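Kitchen corner, desks and the great mug amnesty

Quick one this month as we're all flat out. The clear-up on the second floor at Greenberg is nearly there. Brick wall end is looking much better, thanks to Lutfa Miah and Salim Shemweta who stayed till 7 shifting boxes. 107 folders gone to the archive at Drerden, 3 bags of odd cables gone to recycling. If you're missing a phone charger, ask Salim before you buy one.

Microwave is staying where it is, by the column. We did talk about moving it nearer the sink but the sockets are in the wrong place and Wendell had already measured up twice, so that's that. Please leave the counter clear either side. 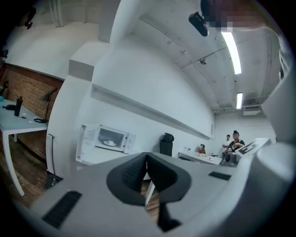

Office Life - Skestetti Studio Team

White table by the brick is for anyone to use, no booking. Desk lamp stays on it please, it keeps wandering off to the back desks. Bottles, wrappers and bits of paper go home with you or in the bin at the end of the day. Same for plates in the microwave - if it's your lunch, eat it!

The high-backed black chair is Ingrid Ruiz-Ortega's pick for anyone with a bad back, so ask her before you wheel it away. Two more on order from Erkar, should of been here in January. Will chase.

Still to do:
Long shelf over the microwave - wipe down, then decide what lives up there. Tea and coffee one end, Rafferty wants cookbooks the other.
Floor - needs a proper mop, not just round the table legs.
Mugs - 4 left unclaimed, in the box under the sink. Going to the charity shop if they're stil there at the end of the month.

We've got £226 left in the pot for kitchen bits. Ideas to Lutfa, on paper or by email, before the next team lunch. A second kettle has been mentioned several times already.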